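How I Got Our Cup Unstacking Policy to Stop Freezing Up

I spent most of September on this, so maybe it saves you a weekend. The method is from our Pellanau write-up: record demos, then throw out the boring parts before training. That's it! We started with 1659 demos and the policy still hesitated over the stack like it was thinking about lunch.

Step 1: Set up the table

Tape a rectangle on the tabletop and put the nested cups near the middle of it. Keep everything else outside the tape. I don't bother clearing the far end of the table (bottles, mugs, laptop, whatever), and I want some clutter in view anyway so the policy learns to ignore it.

Step 2: Start with an open hand

Begin each demo with the left hand up, palm forward and fingers spread, and the right one partly closed and angled in toward the cups. It's an easy pose to spot when you're scrubbing through recordings, and it gives the trimming script a clean marker.
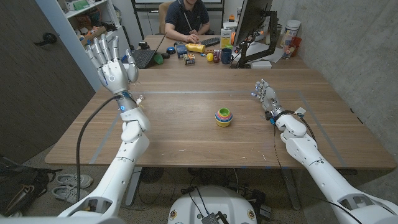

Step 3: Trim the pauses

Run the Truvby trimmer over your recordings. It drops any stretch where both hands sit still for longer than the threshold. I use 200 milliseconds. I tried 1000 first and it left nearly all the dithering in, so go low.

Step 4: Train and test

Train on the trimmed set, then run 100 trials with the cups nudged to a new spot inside the tape each time. Log freezes separately from drops! I lumped them together on my first go and had to redo the whole batch.

If yours still stalls after the first cup, check that the trimmer didn't eat your grasp frames. Mine did, twice. The fix is the "keep contact" flag in the config.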